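Postma Home Video
Shop / Discs / Science fiction

CLONDON: Collector's Edition Blu-ray
Directed by Kazuhiro Hoshino
Limited to 600 copies. Region free. Preorder open, ships in December.

Finally. Clondon on disc, uncut, with the sound fixed. If you only know it from the late-night TV version you haven't seen the harbor sequence at all, they dropped the whole thing to make room for ads.

Quick version for anyone new: low budget sci-fi, city under a dome, a meter reader (Jocelyn Pelletier) finds a street that isn't on any of the maps and keeps going back to it. Slow first half. Stay with it. The last reel is the reason people trade tapes of this movie.

What's in the box

Two Blu-ray discs. Feature on the first, extras on the second. Hard slipcase, reversible sleeve (festival poster on one side, new art on the other). Booklet with the essay by Fadi Geagea plus storyboard pages from the harbor sequence. Folded poster, same art as the slipcase. No DVD this time, sorry, we asked and it would of pushed the price up too much.
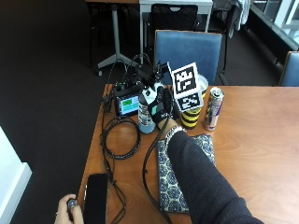
The transfer

New scan from the camera negative, done at Emance. Most of it was in decent shape. One reel had shrunk and the lab had to run it slow, and there's a short stretch in the tunnel chase that comes from a print instead. You'll spot it, the grain gets heavier and the blacks go a bit brown. We left it alone. Cinematographer Tatsuya Ikeda signed off on the grade and wanted it darker than the TV version. Much darker. Please watch it with the lamps off before you email us about the brightness.

Aspect ratio is the original widescreen. The old tape was cropped on both sides, so yes there is more picture, and yes in one shot you can see a boom mic. That was always there.

Sound

Original mono, restored from the magnetic track. That's the default. There's also a stereo mix, made from Sayaka Nagano's music tapes with the dialog kept in the center. It's nice for the score, less nice for the crowd scenes. Try both. No surround, no plans for one.

Score is not included as a seperate CD. Rights for that are elsewhere. It does play as a music-only track on the feature disc, from the audio menu.

Extras

Commentary with Hoshino and Ikeda, recorded together. Gets technical about lenses. Then they forget about the movie for a while and talk about food on the shoot.

Street With No Number, new documentary on the making of the film, 70 minutes. Pelletier interview is the best part. She did her own fall down the stairwell and is still mad about it.

Histance, Hoshino's student short, silent, never released anywhere before. Scratched to pieces. No restoration on this one, just a straight scan.

Deleted scenes, from a workprint, timecode burned in. No sound on the rooftop scene.

Trailers and the TV spot. Stills gallery. Audio from a festival Q&A, over a still of the poster, the room echo is bad but we subtitled it.
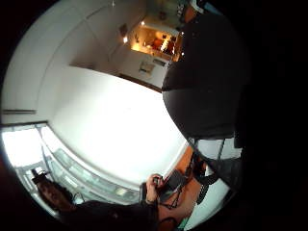

White ceiling and wall panels, lit doorway to the next room.

Subtitles

English for hard of hearing on the feature and on the documentary. French and Japanese on the feature only. Commentary isn't subtitled, we know, we'd like to do it for a later pressing if there is one.

Specs

Format: Blu-ray, region free
Picture: color, original aspect ratio, 1080p
Audio: mono (original), stereo (new), music-only
Rating: not rated. Some violence, one scene with strobe lighting in the tunnel, take care if that affects you
Case: clear keep case in hard slipcase

Shipping and orders

Orders go out in the order they came in. You'll get a tracking email when the label is printed, which can be a day or so before the carrier picks it up, so don't panic if it just sits there. Overseas is fine. Customs fees are on your end.

Preorders are charged at checkout. Cancel any time before we pack it, just reply to the order email with the order number in the subject. Ordering with something else? It all waits and ships together unless you split the order yourself. Split it if you're in a hurry for the other stuff.

Limit of two per customer. If you're a store, write to us first, don't put through a big order on the site, it'll get bounced automatically and the refund takes ages.

Slipcases: they're cardboard. We pack them in a proper box with corner padding but small dings happen. Crushed or split we'll replace while we have spares. Shelf wear no. Take a photo before you open the shrink wrap.

Discs that don't play: try a second player if you can get to one, update the firmware on the first, then contact us. Disc swaps don't need the case sent back.

Common questions

Will there be a 4K? Not from us, not now. The scan is there if somebody wants to pay for it.

Will there be a standard edition? Probably, next year, feature disc only, no slipcase, no booklet. Nothing confirmed.

Is it the same cut as the festival one? Same cut. The festival print had a different title card and that's in the extras with the trailers.

Does the essay spoil the ending? Yes, on the very first page. Watch the movie first.

Is the streaming version from this scan? No. The streaming one is the old tape master, same crop, same missing harbor scene. We don't control that and can't get it changed.

Is Hoshino signing any? A few signed cards will be going into boxes at random. Can't request one, don't ask in the order notes please.

Can I get the poster rolled? Folded only. It goes inside the slipcase.

Update: booklet is back from the printer, looks great. One caption has Nagano's name spelled wrong, it's a small one near the back, we're putting a correction slip in. Slipcases still on the way. Ship date hasn't moved.

Update: somebody asked about the menu music. It's the elevator cue, looped. There's a mute option in the setup screen.

Add to cart
Add to wishlist
Email me when this ships

Related: Restored sci-fi / Films with Jocelyn Pelletier / Postma booklets and posters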